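Teaching a hand-held gripper to open locker doors: our workshop notes

Friederike Wiegand and I have been building grippers in our shared workshop since last winter, and by now enough people have asked us how we go about it that I promised to put it all on one page. So pour yourself something nice, because I do tend to go on. The arm we hope will do this job someday is called Berhe, and it lives on the bench next to the window. This page covers the stage before the arm gets involved, where a person does the job by hand with a pair of grippers and the cameras and markers record how it went.

We picked locker doors because they look so easy! A drawer with a big knob will forgive nearly anything. A recessed handle on a metal door will not, and we learned more from one week of lockers than from a whole month of picking up sponges.

What you need

Two hand-held grippers with soft fingers. Ours are the third version of a design we call Pliltureo.
A printed marker cube for the top of each gripper, or a flat tag if you are short on time.
A head-mounted camera with a strap that really holds.
A chest harness or a bag strap for the recorder, with enough cable to let you bend over.
A bank of lockers with keys in the locks.
Painter's tape, a soft cloth, a small screwdriver, spare batteries.

Step 1. Get the fingers right

Cast or print your fingers a bit softer than you think you want. Ours went through four recipes before Friederike was happy, and the one we kept is gray, a little tacky, and gives when you press it with a thumbnail. Wipe the fingers down with a damp cloth before you start. Dust from the sanding corner gets on everything here, and a dusty finger slides right off a metal handle.

Squeeze the trigger slowly a few times and watch whether both fingers close together. If one gets there first, back its screw out a quarter turn and try again.

Step 2. Put on the gear

Camera first, then the recorder, then the grippers last (ask me how I know, after trying to buckle a chin strap with two grippers on). Leave a generous loop in the cable. You want to be able to squat down in front of a low door without feeling a tug at your chest. Look at the tip of the gripper with your arm stretched out, and check on the preview that you can still see the cube.

Step 3. Take hold of the handle

Stand a little to the side of the door so it has room to swing. Bring the gripper in level with the handle, fingers open, and close gently until they have a hold on it.

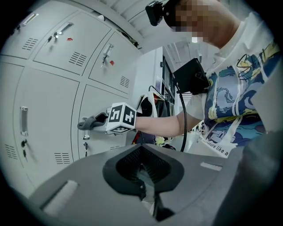

Wait for one slow breath before you pull. It feels silly, but that little pause makes it so much simpler to find the moment of contact later when you are trimming the recording. Then draw the door toward you in an arc, letting your wrist turn along with it. If you pull in a straight line the fingers twist, and after enough of that they start to tear at the base. I have a coffee can full of torn ones.

Keep the keys turned the same way in all the locks before each round. A dangling key can catch on a finger, and it will do so on your very best take.

Step 4. Work your way down

The low doors are where people get tired and sloppy, so take your time with them. Bend from the knees, keep your elbows loose, and tip your head down far enough that the camera follows your hands. Let the second gripper rest somewhere comfortable while the first one does the reaching. Felicja Brzozowska, who has a better back than either of us, did nearly all of our low doors one Sunday and still had the energy to sweep up afterward, bless her.

Change the order of the doors as you go. If you always run left to right, Berhe will learn left to right and very little else. 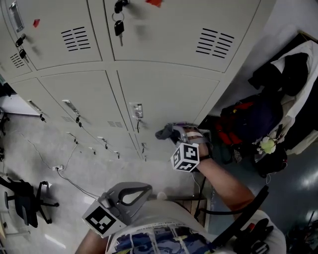

Step 5. Sort the recordings

Do this the same evening, while you still remember which takes felt wrong. We had hoped for 600 takes and came home with 221, and after throwing out every one where the cube went out of view we kept 139. I was a bit crushed by that at first, but the good ones were very good, and we would much rather train on those.

Give each take a plain name with the door and the hand in it. Make a second copy on another drive before you clear the recorder. Then unplug everything, coil the cable loosely, and put the batteries on to charge for next time.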